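Sarkside Bench Notes
@sarksidebench

Thread on the parcel bench at Sarkside, now that the July changeover is done. Mostly notes on bags, the crate and the sink side of the room. Long, mute if you don't ship soft goods.

The job: white plastic mailer bags arrive in a crate, go onto the green table, get turned label up and leave on the belt. Soft contents only. Anything rigid is boxed in the other room and never gets this far.

Batch size for the July trial was 1009 bags. The order system split them over several sessions. I kept one log for the lot and wrote down every bag that had to be handled twice.

Second handling is the number I care about. A bag that gets put down, picked up again and turned costs more time than a bag that sits in the crate for an extra minute.

Poly mailers are awkward stock. No fixed edges, the contents slide to one end, and the film creases under the label. A crumpled bag can have a perfectly good barcode on it that won't read until the surface is pulled flat.

The old method was to tip the crate out and sort from the pile. Fast for the first few bags, slow after that. Film slides on film, the pile spreads, and the bottom layer ends up face down against the table.

Current method: crate stays on the table, upright, and the bags come out of it from the top. Overflow sits beside the crate, never between the crate and the belt.
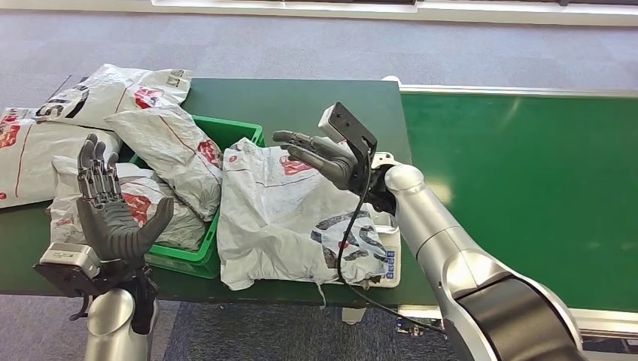

The crate itself matters more than I expected. Solid-sided tubs hold bags by suction once they are pressed down. Open-grid sides let air in behind the film and the bag lifts out without dragging its neighbor along.

Downside of open grid: corners of thin film work their way through the holes. If you pull on one of those you tear it. Push the corner back in from outside first, then lift.

Crate fill level is now three quarters. Above that the top bags roll off at the far edge of the table, and the reach to get them back is annoying.

Print on the bags is a separate problem. The Dudek mailers have a lot of it. A scanner does not care about a logo, but a person looking for the label does, and red print next to black print slows the eye down. Have asked Dudek for a plain version. Minimum order is 3000, so that will wait until the present stock is gone.

Label position: long axis parallel to the long edge of the bag, clear of the seal flap. Labels that wrap over the seal are the main cause of failed reads in my log. Second cause is creasing. Third is labels printed too light, which is a Mosuvar setting and takes one minute to change.

For anyone else on Mosuvar printers: darkness is stored per label template, not per printer. Change it on one template and the others stay where they were. I found this out 14 labels into a run and reprinted all of them.

Table surface. Dark green was picked for contrast with white film. It works. A white bag on a pale bench disappears at the edges, more so late in the afternoon when the light comes in low.

It also shows every scrap of backing paper and every smear of label adhesive. I consider that a feature. The table gets wiped at changeover, before the next crate comes up.

Adhesive comes off with warm water and a little dish soap if you get to it the same day. After that it needs a plastic scraper. Do not use a metal one, and do not use solvent anywhere near the belt.

Belt gets a dry cloth only. Damp film on a damp belt sticks and then lets go all at once, and the bag arrives crooked.

So the cloths are sorted into 2 groups – wet cloths belong to the sink, dry cloths belong to the belt. They do not swap. A wet one left on the table will get a bag put down on it sooner or later, and then you have a label that smudges.

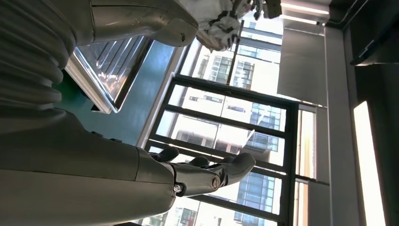
The sink side: steel sink, teal counter, cloth hanging in front of the window.

The draining ridges next to the sink are for small parts only: scraper, spray bottle caps, the tray from the label printer. Cloths laid flat on ridges stay damp underneath. They need to hang.

Window side has the best light in the room and I would like to inspect labels there. Can't, it puts paper next to water. The bench keeps its own lamp.

Navon, our other site, runs the same bags with the crate on a stand instead of on the table. Saves table area, adds a bend for every bag near the bottom. Their second-handling figure is a bit better than ours. I suspect the bigger clear area and not the stand, but have no way to separate the two yet.

Next change to test: crate turned so the short side faces the belt. Same fill level, same bags, same log sheet. One variable at a time or the log is worthless.

Someone asked for the log sheet. Four columns: bag number, handled once or twice, reason, session. The reason column takes one word only – crease, seal, print, slide. Free text made the first version impossible to sort.

Will add the crate rotation result to this thread once the next batch is through.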